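Veltwood Housing Association
Textile Care and Replacement Program
Progress report to the Amini Fund
February 23, 2018

1. Purpose of this report

This report covers the second period of the grant. It sets out work completed to the end of January, work still open, spending against budget, and the changes we ask the Fund to approve. The first report dealt with procurement and is not repeated except where a figure has changed.

2. Background

Veltwood lets furnished bedrooms on short and medium terms. Bedding is supplied with the room and laundered centrally at our Brosuvlow site. Before the grant, covers were replaced when a tenant complained or when laundry staff judged them unfit. No record was kept of how long a cover had been in service, so the yearly replacement cost could not be forecast and was usually underestimated.

The grant pays for three things: a tagged inventory of bed covers, a test of wash settings intended to lengthen service life, and a repair bench at Brosuvlow. The inventory is held in Truneo, the stock system already used for furniture.

3. Inventory

The target was 700 covers tagged and entered. This was reached in January. Each record holds fabric type, fill type where there is one, date of entry, condition grade on entry, and number of washes since entry. Covers bought before the grant have no purchase date, and the field has been left blank. We considered estimating these dates from invoices but the invoices do not separate covers from sheets.

Tags are heat-sealed to the underside hem. The first batch was applied at too low a temperature and some tags lifted at the corners after washing. The press was reset and the batch redone. Tags applied since then have held, although thick quilted hems still need a second pressing. The supplier has been asked whether a sewn tag is available in the same size.

Condition grades run from A to D. Grade D covers are withdrawn on entry. Grade C covers stay in service but are sent to the repair bench after their next wash. Grading was uneven between shifts during the first weeks, mainly at the line between B and C, and a one-page guide with sample swatches is now fixed beside the sorting table.

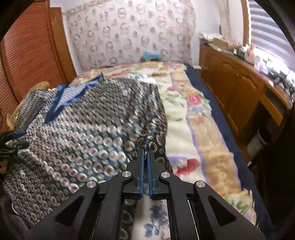

Printed cotton and cotton-blend covers make up the largest fabric group in the inventory. Solid-color polyester is the next largest. The remainder are woven wool blends and a small number of older candlewick spreads, which are washed separately and are not included in the trial described below.

4. Wash trial

The trial compares the existing cycle (hot wash, high spin, high-heat drying) with a revised cycle (warm wash, medium spin, low-heat drying with a longer cool-down). A total of 123 covers were assigned to the revised cycle. A matching group stays on the existing cycle. Matching was done on fabric type and entry grade. Covers with no purchase date were spread across both groups as evenly as the records allowed.

Each cover in the trial is measured after every fourth wash for length, width, seam condition and color change against a retained swatch. Measurements are taken flat on the table after the cover has rested overnight. Early readings were taken straight from the dryer and have been removed from the data set.

Interim results are limited. Shrinkage in length is lower under the revised cycle for cotton and cotton-blend covers. There is no clear difference for polyester. Seam condition is too early to judge in either group. Dark-ground prints show less fading under the revised cycle, but the swatch comparison is made by eye and we do not propose to report a figure for it until a second reader has graded the same covers.

The revised cycle takes longer. With the present dryers this reduces daily throughput, and on heavy changeover days part of the load had to be finished the next morning. If the cycle is adopted for all covers, either the collection schedule or the dryer capacity will need to change. A costed comparison will be included in the final report.

5. Repair bench

The bench has been in use since the start of the period. It is fitted with 2 machines, one straight stitch and one overlock, and a cutting surface. Most repairs are to hems and corner seams. Patching of printed covers was tried and stopped, as the patches were visible and several covers were returned by tenants as damaged. Printed covers with holes are now cut down for use as pillow shams or mattress end pads where enough sound fabric remains.

Thread and needle costs are within budget. Needle breakage on quilted hems was high until a heavier gauge was adopted.

6. Spending

Tagging and inventory: complete, slightly under budget. The balance is held against the cost of sewn tags.

Wash trial: on budget. Water and energy are metered for the whole site, so the trial's share is apportioned by load weight.

Repair bench: over budget on installation, owing to an electrical circuit that had to be added before the second machine could be run. The excess was met from Veltwood's own maintenance funds and is not charged to the grant.

7. Risks and open items

Wash counts in Truneo depend on each cover being scanned at sorting. Missed scans have been found by comparing the count with the trial measurement sheets. The error is small in the trial group, where handling is closer, and is probably larger in the general stock. A fixed reader at the sorting table would reduce it.

Tenants who supply their own covers sometimes send them down with the Veltwood bedding. These are untagged, are washed on the existing cycle and returned, and do not enter the data. They take sorting time that was not allowed for in the original plan.

The swatch set is stored in a closed drawer at Brosuvlow. A duplicate set will be kept at the main office.

8. Changes requested

a) That the wash trial be extended so that it runs for 12 months in total, to give enough washes for a usable reading on seams.

b) That the unspent balance on tagging be moved to the purchase of a fixed reader if the supplier confirms that sewn tags are not available.

c) That the final report be submitted after the extended trial closes, with a short interim note on throughput and dryer capacity in the meantime.

9. Next period

Trial measurements continue on the present schedule. Second-reader grading of dark prints will begin with the cotton group. The condition guide will be revised to add quilted covers, which the present version does not treat separately. A spot check of wash counts in the general stock is planned, and its results will be attached to the interim note.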